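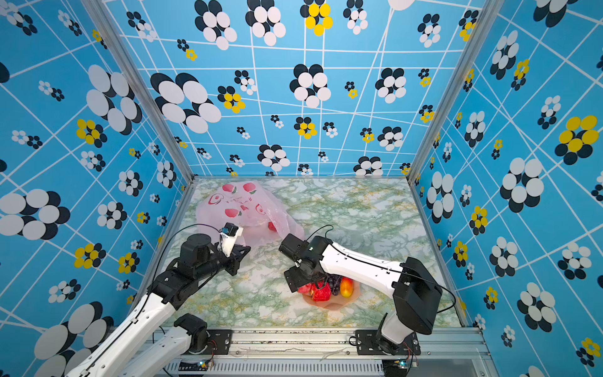 Fruit bagging, two arms: gallery

Skirkidel is a set of demonstrations for bimanual handling of soft packaging. The task on this page is bagging: one arm holds a thin plastic carrier bag, the other moves artificial fruit from a dish into it. Each demonstration is driven by an operator from start to finish and stored as one episode, with joint positions, gripper commands and all camera streams on a common clock.

The gallery covers the Skellby booth only. The Drultov booth has its own page and uses a different table surface.

Totals for the bagging task at the last export were 2,191 episodes recorded and 1,704 accepted. Rejected episodes are kept on disk with a reason code and are not used for training. The most frequent code is 14, bag lost by the holding arm. Code 9, fruit off the table, comes next.

Views

A fixed camera covers both arms, the bag and the dish. Each gripper also carries a small camera. The fixed view is used for sorting and review. For fine work at the mouth of the bag the wrist views carry most of the useful signal, and the current policy is trained on all of them together.

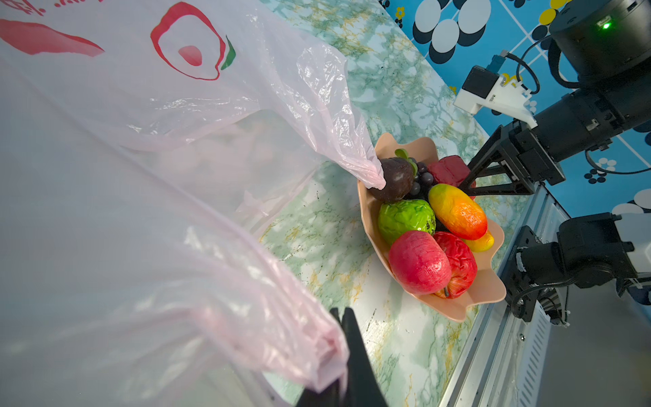
Wrist view. Bag film pinched at the bottom, second arm reaching over the bowl.

Thin film is a hard case for depth estimation, so no depth channel is stored. Early tests by Thongchai Wiriya gave holes wherever the plastic was stretched, and the sensor was taken out of the rig. Colour images are kept at full rate and reduced only at training time.

Operators are asked to take hold of a gathered fold, never a single layer. A single layer slips as soon as fruit goes in. The instruction was added in revision C of the operator sheet, and episodes from before that revision carry a flag so that they can be left out.

Bag and fruit

The pink bag has printed fruit on it, with real objects of similar colour placed next to it and inside it. The choice was deliberate. A detector that fires on the printed apple will send the arm to the wrong place, and the training set needs enough of these cases for the policy to learn the difference.

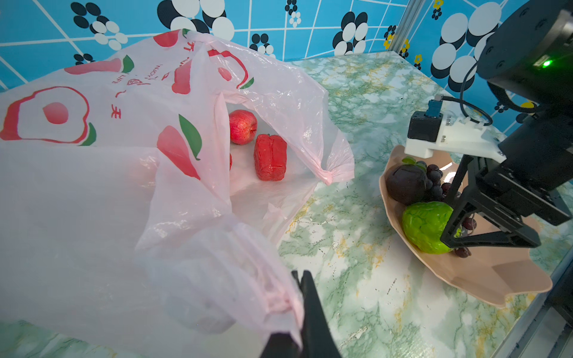
Object choice follows the same thinking. The pool includes smooth round shapes, a bumpy custard apple and bunches of grapes that sag when lifted by one end. A red pepper was added at the request of Arben Ionescu, who wanted at least one item with flat sides. Items are drawn from the pool by script before each block, and the operator sets them out by hand.

Order of picking is left to the operator. We tried a fixed order in November and dropped it, as the policy then waited for an item that was not on the dish. Episodes with a fixed order are tagged "ordered" in the index.

Booth

The patterned walls and the marbled table are there to add visual clutter. Panels can be exchanged between blocks. Arms, rail and camera mounts stay in place, and calibration is checked at every panel change. 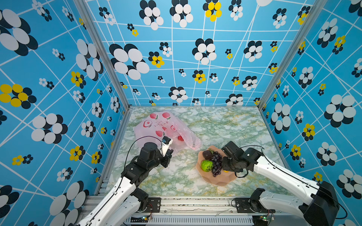 Skellby, 7 Feb 2023

Fixed view, blue panels fitted, purple grapes and a green fruit among the items on the plate. The flower print repeats at several sizes, which gave false matches in the first version of the calibration routine. Clive Ellwood replaced it with a marker board laid on the table before recording begins.

Blocks are limited to 128 episodes, after which the gripper pads are wiped and the bag is replaced. Creases build up with use and an old bag stands open more easily than a new one. Bag age is stored per episode in the field bag_cycles.

Review is done by 2 people working separately. Where they disagree, the episode goes to Hafiz Wijaya for a final code.

Index files, reason codes and the operator sheet are held with the data. Access requests go to Didier Pons.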